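Community Help > Data collection > Hand-held grippers

How many demonstrations per task before I stop collecting, and which ones should I throw out?

Asked in December. 3 answers. Tags: demonstrations, episode filtering, wrist view, fisheye

I am putting together a set of kitchen and tabletop demonstrations with hand-held grippers, to train a policy that will later run on an arm. One task is picking up a pan by the handle near a portable stove. I have 2,113 episodes recorded. After the automatic checks (tracking loss, dropped frames, gripper width out of range) 1,932 remain.

The policy trained on the remaining set reaches the handle most of the time but closes at inconsistent points along it. When it closes too near the far end, the pan rotates in the grasp. Validation loss looks fine and stopped improving early.

Questions:
1. Is the set too small, or is it the wrong mix?
2. The automatic checks say nothing about where on the handle the operator grasped. Do people filter on that by hand?
3. Part of the background is moving people and ceiling lights. Should I mask it?

Setup: one fisheye camera per gripper, pose from visual tracking, actions as relative poses, horizon of 8 steps. Collected by several operators with no written protocol beyond "pick up the pan, put it down on the stove."

basosix_user

Answer 1 (accepted)

Wrong mix, most likely. Loss that flattens early with a spread in the grasp point is what you get when operators disagree and the observation gives the network no means of telling which operator it is imitating. It averages, or it picks a mode and then drifts to another one mid-approach.

Before collecting anything more, do the following.

Label the grasp point. You don't need to do it frame by frame. For each episode take the first frame after the width signal settles, and record the position along the handle as near, middle or far from the pan. One person can label the whole set if the viewer has keyboard shortcuts. On our Hinham set we found that a single operator accounted for nearly all the far grasps.

Then look at the approach, separately for each label. If the near and far grasps start from different approach directions, the policy can learn both. If they start from the same direction, drop the minority group or re-record it.

Then write the protocol. Ours is 17 lines and most of them concern starting conditions: where the object is placed, handle orientation, gripper open to full width, hold still before the first motion. The instruction "pick up the pan" leaves all of that to the operator.

On masking: don't, at first. With relative actions the background gives the network some motion information, and a mask that clips the object in a tilted view does more harm than a person walking past. Vary the background by moving the table between sessions.

One further check that takes very little time is to play the wrist views at the moment of lift and look at how much of the image the object covers. A pan tipped toward the camera hides the stove and half the room. If the policy never sees the stove during transport, placing will be poor regardless of episode count. The fix is in the operator's wrist angle.

Oldřich Vávra

Answer 2

just collect more. we had the same problem and doubled the data and it went away. also check your timestamps, ours were off by a frame or two between the camera and the width encoder and that looks exactly like an inconsistent grasp point

werau_lab

Answer 3

I agree with the accepted answer about labels, with one addition on what to label. Near/middle/far is hard to judge consistently by eye in a fisheye view. It helps to have a fixed visual reference on the object. On the utensils we use, there is a small red mark on the handle side, by the joint with the head or pan, and we ask labelers to judge distance from that. Two wrist views and one head view of tabletop tasks, for comparison:

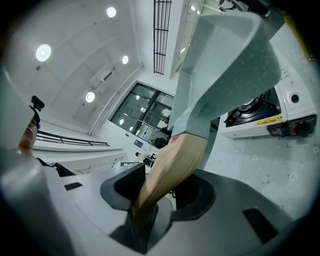
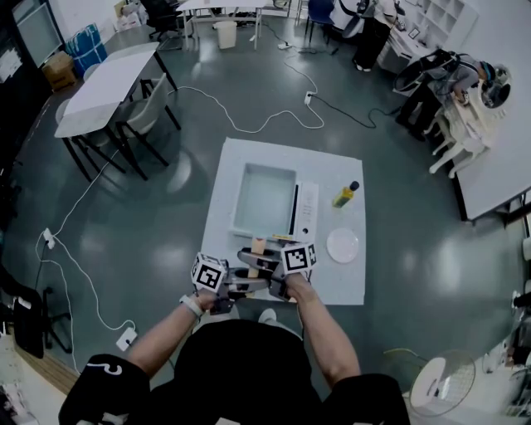
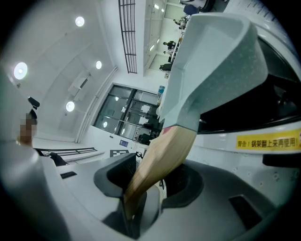 First and third: wrist views with a wooden handle in the jaws. Second: head view, both grippers over the small table.

Regarding timestamps (Answer 2), that is a real cause and should be excluded first. Tap the closed gripper on the table and compare the frame of contact with the spike in the IMU trace. Do it at the start and end of a session. A constant offset can be corrected in post. A drifting one can't be corrected from a single tap, which is the reason for two.

I don't agree that doubling the set is a remedy by itself. If the additional half came from the same operators with the same habits, the distribution is unchanged. It may have helped in your case if the new episodes were recorded after the offset was repaired.

For the head view, if you use one, decide early whether it is an input to the policy or only for review. We keep it for review. It moves with the operator, and at deployment our arm has no equivalent viewpoint.

For file handling we split by operator as well as by task, so a held-out operator can serve as validation. A random split by episode will put near-duplicates on both sides and give you the flat, reassuring curve you describe.

buhler_m

Comments on Answer 3

basosix_user: Split was random by episode. Redoing it by operator now. Is one held-out operator enough?

buhler_m: Rotate through them if you have the compute. Otherwise hold out whoever has the most typical grasp labels and note it in the readme.

basosix_user: Tap test done on both grippers. Left is constant, right drifts. Will re-record the right-hand sessions under a written protocol.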